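Molefe spent Friday finding out which gripper, the Skameck or the Duvitz, can be trusted near a snack. The white arm worked over a paper-lined bowl while Yasmine Ashour kept score. 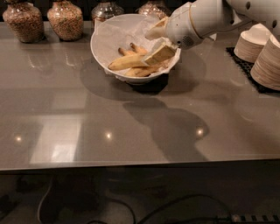
So which one is ahead? The Duvitz, by a little: 514 clean grasps to 399, over 3000 tries apiece.

Neither figure is going on a banner. Ashour blames the controller. The controller's author, Younes Chraibi, blames the fingers. 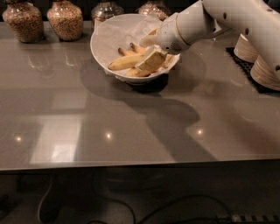
## Next round in May

The Tistedar controller gets its turn then, with a slower close – roughly 30 percent slower, Chraibi says. 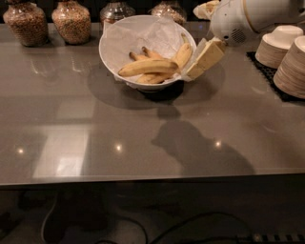 He wants the same bowl and the same counter for that run. Ashour wants lunch first.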